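**Week 6 handout: place names and the stories told about them**

Read before Thursday. Bring the Rinaldi extract, we'll need page 43.

Last week somebody asked why I keep crossing out "the name means" in your drafts. My problem with that phrase is that it usually hides a guess. A place name has a history of being written down, and before that a history of being said, and for most of the islands in this course we only have the first part.

Take Pirnen. The visitor leaflet gives three origins:

- a chief called Pir, whose people "held the bay"
- an old word for a sheltered landing
- a sailor's mishearing of a question

The chief turns up in no genealogy I have been able to find. He seems to exist so that the island can be named after him, and you should be suspicious of any ancestor with only that one job. The landing word is better, but it was collected 300 years after the name was first written on a chart, from a man who had already read the chart. As for the sailor, some version of him lands on half the coasts of the world. He always asks what the place is called and he always gets the wrong answer. I don't believe in him.
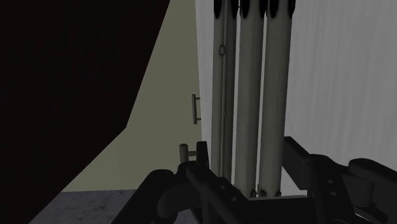
Ottavio Rinaldi is more generous than I am. He argues that a legend told by 10 separate families deserves more weight than a legend told by one. Fine, if they are separate. On Pirnen they all went to the same mission school and learned from the same reader, so I would count that as one source - maybe one and a half.

**Jerkesus and Fikitz**

Two neighboring villages, both said to be named for brothers who quarreled over a canoe. Wayne Wong points out that the older land records spell Fikitz four ways, and that none of the spellings looks much like the brother's name. The canoe story first shows up in print in the Petrenko guidebook, with no source given. Later writers copy it, then cite each other.

Could it still be old? Sure. Stories can be older than their first printing. But then say "first printed in Petrenko" and leave the age open.

**For your essay (600 words)**

Pick one name from the map list. Find the earliest spelling you can and say who wrote it down. Then give one popular explanation and tell me what would have to be true for it to work.

"Locals say" is not a citation. Which locals, and who asked them?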